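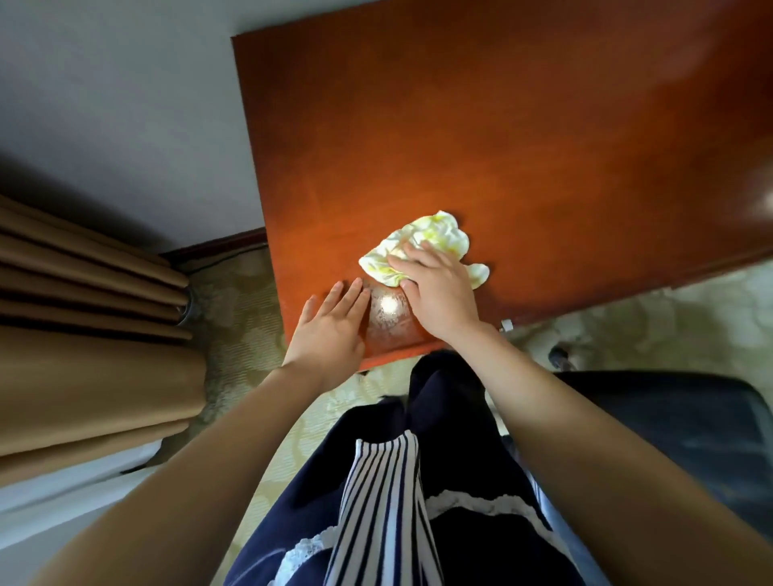
Counting Readers by the Page

The summer reading program at the Bresard public library used to be scored by finished books. A child who read ten short picture books outranked a teenager who read one long novel, and the printed log had no column for length. In August the library closed the first season run under a different rule, in which readers report minutes and staff convert them to points.

The conversion is simple. One point is awarded for every 20 minutes, up to a daily limit of six points. Audiobooks count at the same rate as print. Reading aloud to another person earns points for both the reader and the listener, provided each holds a library card.

Sânziana Nedelcu, the youth services librarian, wrote the rule after reviewing two years of paper logs. She found that entries by readers aged 13 to 17 dropped sharply after the second week. Most of the abandoned logs listed a single title in progress.

"The form had no place to put half a book," she said. "A reader in the middle of something long had nothing to write down."

Under the new rule, 3379 reading sessions were logged. Teen participants numbered 55, against 36 the year before. The library did not change its prize budget, and the drawing was held on the same terms.

Records are kept in Nadix, a web form with a database behind it. Cường Khúc, who maintains the system, set it to reject overlapping sessions and any entry dated more than seven days back. Paper slips are still accepted at the desk and typed in by staff each evening. Slips without a card number are held for one week and then discarded.

The method has critics. Radu Anghel, who runs the adult book group, argues that minutes measure attendance and say little about reading. He would prefer a short written response for each title. Nedelcu tested a response form with one group of teens and received 2 completed sheets.

A separate question is how to treat comics and manga. The old log counted each volume as a book, which allowed some readers to reach the top tier in a few days. Minutes remove that advantage, and circulation of the graphic novel shelves held steady through the season.

The winter program will use the same form, with the daily limit raised to eight points. Registration is open at the desk.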